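# Wood grain

**Wood grain** - the direction, pattern and texture of the fibres in a piece of wood. Word is used loosely. Can mean the way the fibres run, the look of the surface, or how coarse it feels. Joiners, carvers, sellers and painters each mean something a bit different by it.

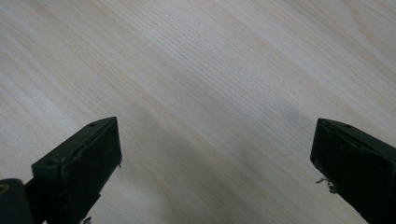 ## Meaning of the word

Three main uses in English:

- direction of the fibres (as in "with the grain", "against the grain")
- the pattern seen on a cut face, properly called *figure*
- texture, meaning the size of the pores and how even they are (open grain, close grain)

Older workshop books mix all three, sometimes on one page. Mared Price's handbook for the Stungate evening classes tried to keep "figure" for pattern only and "grain" for direction only. Did not catch on much outside Stungate. Timber sellers still say "nice grain" and mean the pattern.

## How it forms

A tree trunk gets thicker from a thin layer of living cells just under the bark. Most of the new cells are long and narrow and lie up and down the trunk. Once dead they are left as tubes, and these make up the bulk of the wood. A smaller number lie sideways, from the middle outwards - these are the rays.

In places with a cold season the growth is uneven over the year. Spring wood has wide cells and thin walls, so it is usually paler and softer. Later wood is denser and often darker. One of each makes a ring. In the wet tropics rings may be faint or missing, or follow dry spells instead, and don't always match up with years.

The lines on a board are mostly these rings, cut through at one angle or another.

## Types by fibre direction

**Straight grain.** Fibres run parallel to the length of the trunk. Easiest to split, plane and bend. Ladders, tool handles and oars want it.

**Cross grain.** Any board where the fibres don't follow the long edge. May be the tree's doing or the sawyer's. A straight tree sawn at a slant gives *diagonal grain*, which is weaker than it looks.

**Spiral grain.** Fibres wind round the trunk like a rope. Common in trees on windy ground, though the cause is argued over. Boards from such trees tend to twist as they dry.

**Interlocked grain.** The spiral changes direction every few years, left then right. Hard to split, tears under the plane. Gives a striped look when quarter sawn. Found in many tropical hardwoods.

**Wavy grain.** Fibres ripple. Much liked for instrument backs, where the ripple catches the light.

**Irregular grain.** Round knots, forks and burrs. No rule to it.

## Effect of the saw

The same log gives very different boards depending on how it is cut.

| Cut | Rings meet the face at | Usual look | Movement in width |
|---|---|---|---|
| Plain sawn | a low angle | arches and loops | most |
| Rift sawn | a middling angle | straight lines, few ray marks | less |
| Quarter sawn | near a right angle | straight lines, ray flecks in oak | least |

Plain sawn is quick and wastes little, hence cheap. Quarter sawing means turning the log over and over and leaves odd wedges behind. The Prillholm mill went over to plain sawing for everything but oak, and later dropped oak as well.

End grain is the face you get cutting straight across. Soaks up glue and finish, looks darker once oiled, wears well. Butchers' blocks and some old street paving were laid end grain up for that reason.

## Strength

Wood is far stronger along the fibres than across them. The gap is bigger in pull than in squash. A short shelf with the grain running front to back will snap under a load the same shelf would carry easily with the grain running end to end.

Slope matters. A slope of 1 in 20 (the fibres drift one unit sideways for every 20 along) is generally no bother in joinery. Steeper slopes cost strength quickly, and most grading rules set a limit. Checking is simple enough: a scribe dragged lightly along the board tends to follow the fibres and not the ring lines, wich can mislead on a plain sawn face.

Plywood gets round the problem by glueing thin sheets with the grain of each one crossing the next.

## Working with it

Planing "with the grain" means cutting so the fibres rise away in front of the blade and get sliced off cleanly. Going the other way, the blade gets under them and lifts them. Result is *tear-out*, small rough pits that are slow to sand away.

Usual remedies:

- turn the board round
- sharpen
- take a thinner shaving
- steeper blade angle, or a scraper

Yusri Chong, a chair maker, wrote a short guide to reading boards which many schools copied by hand before it was printed. His advice: look at the edge of the board, not the face. The slope shows there. His first print run was 1000 copies and had the plane drawn backwards on the cover.

Sanding goes along the grain. Scratches across it show up under stain, sometimes badly.

*Raised grain* is another matter again. Water swells the surface fibres and they stand up rough when dry. Workers often wet the wood on purpose, let it dry, then sand the fuzz off before the finish goes on.

## Moisture and movement

Boards shrink and swell across the grain with the damp in the air. Along the grain there is next to no change. Framed doors, with a loose panel sitting in a groove, grew out of this. So did slotted screw holes under table tops.

A wide plain sawn board also cups, normally away from the heart side as it drys.

## Imitation

Painted grain - *graining* - puts the look of costly wood on cheap wood, plaster or metal. Done with a thin glaze over a paler base coat, then combs, rags, brushes, and a curved rubber rocker for the loops. Pine doors grained as oak were ordinary household stuff for a long time.

Nadhirah Siregar's survey of painted doors in the Kurkance terraces found 70 with graining still under later paint, 50 of them oak patterns. The rest were walnut or past telling.

Printed grain came after. Paper or plastic film, one pattern repeated over and over. Better sorts have a pressed texture lined up with the print.

## In language

"Against the grain", of something that goes against a person's nature or habit, is old and comes straight from the workshop. "Ingrained" doesn't - that is from cloth dyeing, where *grain* was a red dye. The two get muddled.

## See also

- Figure (wood)
- Knot (wood)
- Quarter sawing
- Tree ring
- Veneer

## Further reading

- Chong, Yusri. *Look at the Edge*. Subramaniam Press.
- Luo, Yanling and Nouri, Mojtaba. *Spiral Growth in Hill Trees*. Subramaniam Press.
- Price, Mared. *Bench Notes for Beginners*. Stungate evening classes.
- Siregar, Nadhirah. *Painted Doors of Kurkance*.

Last checked March 12, 2021. Section on rays still to be writen.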